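Household Organization - Unit 4 handout
Small containers, lidded and not
Notes for the evening group, put together by Viera Jireš. Room 135. June 24, 2021

Bring this sheet back next time, there's no second printing.

Where we got to last time
Drawers done. Shelves half done. We skipped the under-sink cupboard, read it on your own, it's short. Tonight is containers: picking them, emptying them, wiping them, standing them somewhere sensible. Then the bathroom shelf exercise if there's time.

1. Contents first, container second

Most people buy the box and then look for something to put in it. Wrong order. Sort first. Pile on the table, then sub-piles, then look at what size each pile is, THEN go get a box.

Piles that come up in nearly every bathroom:
- cotton things (pads, swabs, balls)
- hair things (ties, clips, the comb that lost its teeth)
- first aid
- travel sizes
- dead stuff: dried-up, expired, unlabeled

Dead stuff goes out before you measure. Otherwise you're buying a box for trash.

Vojtěch Hrubý asked about medicine. Separate unit, separate rules, keep it out of tonight's piles. Original packaging, high up, out of reach of kids. Don't decant pills into pretty jars.

2. Shape

Round vs. square vs. rounded corners. Square packs tightest on a shelf. Round wastes the gaps between but turns easily, good for deep corners. Rounded corners are in the middle: you lose a little space, and they wipe out much faster. No seam for gunk to sit in.

Tall or flat? Ask what your hand has to do. If it has to go in past the knuckles for a cotton ball, too deep. If you have to tip it every time, too narrow.

Standing a container on end - fine if it has a lid that holds or if it's empty. Not fine for anything that pours. Check the base too. Some have a narrow foot and go over when you brush past.

3. White, clear, or colored

Clear: you see what's left. You also see the mess.
White: calm looking, hides everything, needs a label.
Colored: good for sorting by person, one color each. Bad if you ever need a replacement, colors get dropped from the range.

Glossy or matte. Glossy white shows fingerprints less than you'd think, but it does show scratches once the light hits it sideways. So no scouring pads, no powder cleaner. Soft cloth, dish soap, warm water. Matte holds on to soap film, rinse it twice.

A recessed line or panel on the front is a handy guide for the label. Stay inside it and the label sits straight without measuring. It's also where dust collects, run a damp cloth along it with your fingernail behind. 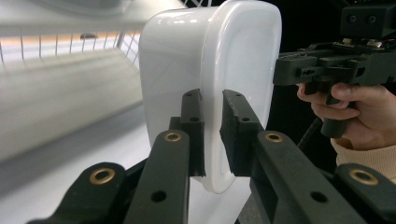 Alžběta Vlček wrote back on the draft of these notes that she'd drop labels on white boxes altogether: one box, one place, and after two weeks your hand knows. She did add that her husband opened the wrong one every morning until February.

Fair enough for one person living alone. For a shared bathroom I'm keeping the label. Put it on the shelf edge if you don't like it on the box, same result.

4. Picking up and setting down

Sounds silly, isn't. Most spills happen in the moving, when people try to carry four things at once.

- Low grip for anything smooth. Pinch near the bottom from both sides and the weight stays over your fingers.
- Never lift by the lid. Lids lie.
- Dry hands. Glossy plastic and lotion don't mix.
- Set down the back edge first, then let the front come down. You'll feel if somthing is behind it.
- One hand holds, the other clears the spot. Don't push other things along with the box.

For high shelves, one box per trip. Step stool, not the edge of the tub!!

Practice: take one empty container, one full, same kind. Move each from table to shelf and back, nine times. Notice where your fingers end up on the full one. Most people slide lower without thinking about it. Start there next time.

5. Measuring the shelf

Measure three things: width, depth, and clear height. Clear height = shelf top to the underside of the next one, at the lowest point. Brackets count. So does the little lip at the front.

Then take off finger room. You need space over the box to get it out, more if the lid lifts off upward. If the shelf is too tight for that, use an open box and skip the lid.

Worked example. Kartha shelf unit in the practice room, middle shelf, clear height 35 cm. Box stands 24 cm. Leaves 11 cm over the top. Plenty for a hand and a lift-off lid. Could you stack a second one? No - 24 + 24 is 48. Could you stack the half-height one, 12 cm? Also no, 36 cm, misses by one. This is the mistake in last term's homework, nearly everyone rounded down. Don't round down.

For width: add up your boxes and leave a thumb's gap at one end. A shelf packed solid looks good for one day and then a box comes out and doesn't go back in.

6. Which ranges we have in the cupboard

You can borrow from the practice cupboard for the homework. Sign the sheet.

Unby - the stacking ones. Good lids. Don't fit inside each other when empty, so they take up room even when you aren't using them.
Himby - open trays, shallow. Good for drawers, we used these in unit 3.
Zonel - mixed sizes, lids sold separately (why). Catalog page for the small set is 2105 in the binder, the index has it wrong.

Purificación Bustamante has the key when I'm away. Ask before class, not during.

If you use your own containers at home, any kind is fine. Yogurt tubs are fine. Shoe boxes are fine everywhere but the bathroom, they go soft.

7. Cleaning before first use and after

New: wash, even if it looks clean. Peel the sticker while the plastic is warm from the water, comes off in one piece more often. Leftover glue - cooking oil on a paper towel, leave it a few minutes, wipe, wash again.

Old: empty it all the way. Not "push everything to one side." Wipe inside corners, then the rim, then the outside. The rim is where lids stop closing, usually from a thin line of dried something. Air dry upside down on a towel, leaning a little so air gets under. Lid goes back on only when both parts are dry or you get that smell.

How often: bathroom every month, kitchen more, linen closet when you remember.

8. Things people asked, short answers

Nest or stack when storing empties? Nest if they come apart again. If they stick, put a strip of paper towel between.

Lids stored on or off? Off and standing, in a tray or an old letter rack. Off saves space, on saves hunting. Ľubomír Michalík keeps his on and has never lost one. I keep mine off and am short two.

Yellowed white plastic? Sun mostly. You won't get it all the way back. Move it inside a cabinet, use it for something else.

Can I cut a box down to fit? You can, the edge will be sharp and the sides will bow. Get a smaller box.

Homework

a) One bathroom shelf or one bathroom drawer, your choice, not both.
b) Sort into piles, write down the piles.
c) Throw out the dead stuff. List what it was, one line is enough.
d) Measure the shelf - width, depth, clear height. In centimeters or inches but pick one.
e) Choose containers for each pile and write why that shape. Short. Two sentences per pile max.
f) Put it together, live with it for a week, then note what moved. Something always moves.

Don't tidy it up again the night before class. I want to hear what it looked like after the week, that's the usefull part.

Reading: pages on lidded storage in the binder, then the under-sink bit you skipped. Next time kitchen dry goods, bring a measuring tape and one jar with no label on it.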